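Menirton Sentence Cards, Set 3
For English learners in grades 3 and up

Each box has 30 picture prompts and 20 sentence starters. Cards are printed on both sides, with the easier prompt on the front.

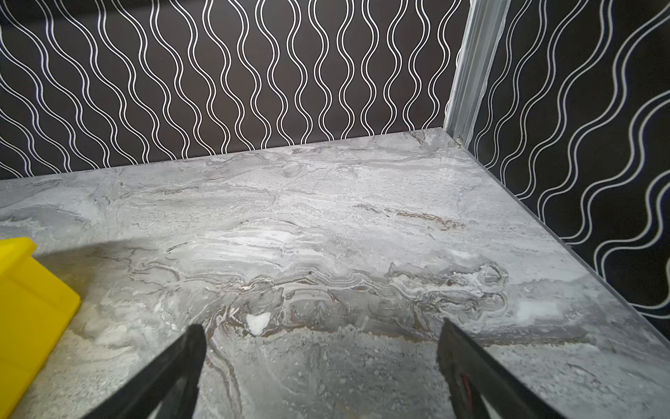 Gray marble-pattern tabletop

Students work in pairs. One reads the starter and the other finishes it out loud before writing it down.
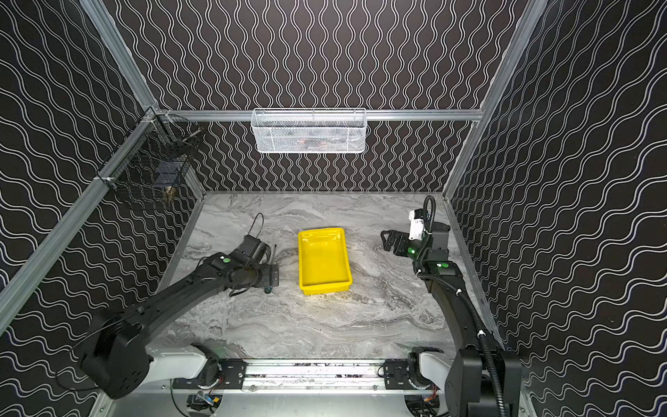
The teacher guide by Rozália Veres has 11 short lessons and a page of notes for parents.
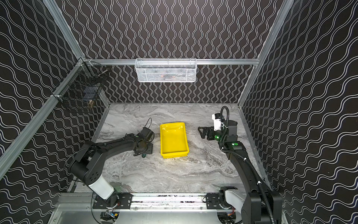 Replacement cards are sold singly through Pevstead. Set 4 ships in November.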